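# Plornollow's Soup Supper Moves to the Old Feed Store and Gets a Longer Table

Anyone who has lived in Plornollow for more than a winter or two knows how the soup supper goes. You arrive early, you stand in the line that runs down the library steps, you say hello to people you haven't seen since the county fair, and by the time you reach the door your ears are cold and the barley is gone. Well, there is good news for the ears, at least. The supper is moving this November to the old feed store on Brastutach Road, where there is room for everybody to wait indoors.
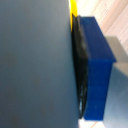 *By Pin-yu Yip, Community News*

The move was settled last month after a long and mostly cheerful evening at the library, with a good deal of talk about parking and a fair amount about pie. The supper raises money for the town's winter fuel fund, which helps households with heating bills between the first hard frost and the spring thaw. Last year it brought in $2,897, the most it has ever made in one night, and the line outside was the longest anyone could remember as well.

"We were sending people home," said Pui-shan Liao, who has run the kitchen side of things for seven years and who was kind enough to talk to me while she peeled what looked like a whole field's worth of carrots. "They'd come with the kids, they'd wait, and then we had to tell them there was only bread left. I didn't sleep well after that. You can't invite folks to supper and not have supper."

The feed store has stood mostly quiet since the Choi family closed up the business and moved the last of the seed bins out. Older readers will remember the scale by the front counter, where half the children in town were weighed at one time or another (I was one of them, and I won't be printing the number). The family has offered the building for the night free of charge, and they are having the heaters looked at and the back steps mended before then. The big sliding door on the loading side will stay shut, so please don't try to come in that way, however handy it looks from the parking lot.

Inside, the plan is for one long table down the middle with seats for 40 at a time. Supper will be served in sittings, starting at 5 p.m., and each sitting will last as long as it takes people to eat comfortably. Mrs. Liao was firm about that. She does not want anybody rushed through a bowl of soup, and she especially doesn't want the older guests hurried out of their chairs when they have only just gotten their coats off and found somebody to talk to.

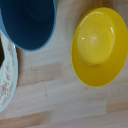

The question of dishes took up more of the planning than you might expect. For years the supper used paper bowls, which went soft at the bottom if you talked too long, and talking too long is a large part of the evening. This time everyone is being asked to bring a bowl from home, one per person, with a name on a strip of tape stuck underneath. Any sort will do, and a plain yellow one with a ringed foot has a handy flat spot for the tape once you turn it over. There will be spares by the door for people who forget, and a washing station at the back so that nobody has to carry a sticky bowl home in the car. Spoons will be provided, as will napkins, and the library is lending its coffee urn again.

As for the soup itself, there are five kinds on the list so far. The barley is coming back in a much bigger pot, and so is the split pea with ham. Mrs. Liao is making her ginger chicken and rice, which she used to bring only for the kitchen crew and which I can tell you from personal experience is worth standing in any kind of weather for. There will be a tomato soup without any meat or milk in it, and a corn chowder from the ladies and gentlemen of the choir, who have been arguing pleasantly over the recipe since summer and may yet turn up with two different chowders. Bread is being baked by the Florkel Bakery, which has promised its brown rolls and will send over a tray of the seeded ones if the ovens can keep up.

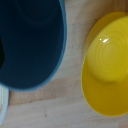

Pie will be sold by the slice, with whole pies set aside for anyone who puts in an order ahead of time. Apple and pumpkin are spoken for, but the pie table could use a few more bakers, and I'm told that a good custard would be met with something close to tears. If you bake, please write the ingredients on a card and leave it with the pie, and bring it to the side door by the middle of the afternoon so it can be cut and covered before the first sitting.

There is no set price for the soup. A jar will be on the counter where the scale used to be, and people can put in what they like, or nothing at all if it has been that kind of year. That part of the supper has never changed, and from what I heard at the library it isn't going to. Families who think they may need help from the fuel fund this winter can pick up a form at the library desk, and they can do that quietly and at any time, with no need to wait for the supper or to explain themselves to anybody in line.

Rides are being arranged for people on the far side of the river who don't like driving after dark. The church van will make as many trips as are needed, and there is a sign-up sheet next to the library's returns slot. Parking at the feed store is on gravel and can be uneven in places, so a flashlight wouldn't hurt, and the spots nearest the ramp are being kept for those who need them.

Mrs. Liao had one more request before she let me go, along with a bag of carrot tops for my rabbits. She could use extra hands for chopping onions on the afternoon of the supper, beginning at noon, and she asks that people bring their own knife if they have one they like. Names can be left at the library desk, where the sign-up sheet for onions is the one with the most empty lines on it.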